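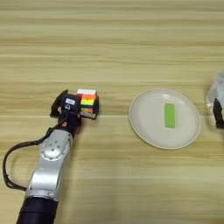 Item 1. Table, plate and puzzle cube.

Table surface: PASS. Pale wood, stripy grain, no splinters found by hand. The Mendport wipes leave a faint smell of pears, to which I have no formal objection.

Plate: PASS. Rim checked for chips with a fingertip. Please keep it that way and stop stacking things on it in the cupboard.
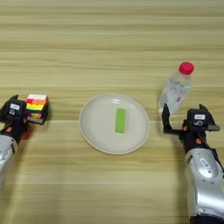
Item 2. Drinks on the table. Red-capped bottle, standing.

Drinks: PASS WITH COMMENT. Water only, cap on, as the rules ask. I would still like it further from the plate — the March checklist records one spill and 26 paper towels.

Green block: PASS. Corners smooth. It has been put on the plate again. It is not food, and the Skondel tub has room for it.
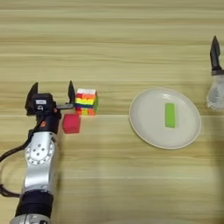 Item 3. Small items. Pinkish-red block beside the puzzle cube.

Puzzle cube: PASS. No loose stickers. Unsolved, but the form has no box for that.

Pinkish-red block: PASS. Matte, sound, easily trodden on if it reaches the floor. Return to tub after use.

Floor under table: ACTION. One raised carpet tile, Fodor to be rung. I rang in March as well and held for 30 minutes.

Checked by Abena Nyarko, April 16, 2021
Next check due: when the tile is flat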